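About Prustero

Help with the command line, written for people who would like to understand what they are typing.
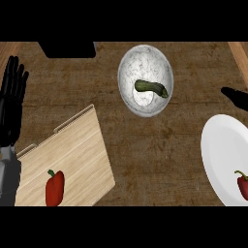
A dark, weathered wooden tabletop, with lighter wood along the edges.

Prustero started as one long page of notes about keeping programs running after you log out of a remote machine. We had been answering the same questions over and over in the Kassab user forum, and it seemed kinder to write the answers down once, slowly, with all the steps left in. People wrote back to say thank you (and to point out our typos — please keep doing that!), and so the page became a few pages, and then a site.

Today there are four of us, and the library has grown to 1,347 short guides. They cover shells, scheduled jobs, log files, file permissions and all the little text tools you reach for on an ordinary workday. Almost 400 of them began as a question from a reader, and we love those best of all, even the ones that kept us up far too late.

We also run Morkska, our beginner course, which opens each April with room for 40 learners. You don't need any background to join, only a computer you're allowed to tinker with and a bit of patience. Jelley, our practice shell, comes with the course and is free for everybody else too. It lets you try out commands on a set of throwaway files, so go ahead and delete things.

If a guide didn't work on your system, please tell us which shell you use and paste in the full error message. We read everything, though it may take us a little while to write back.

Page last updated October 21, 2026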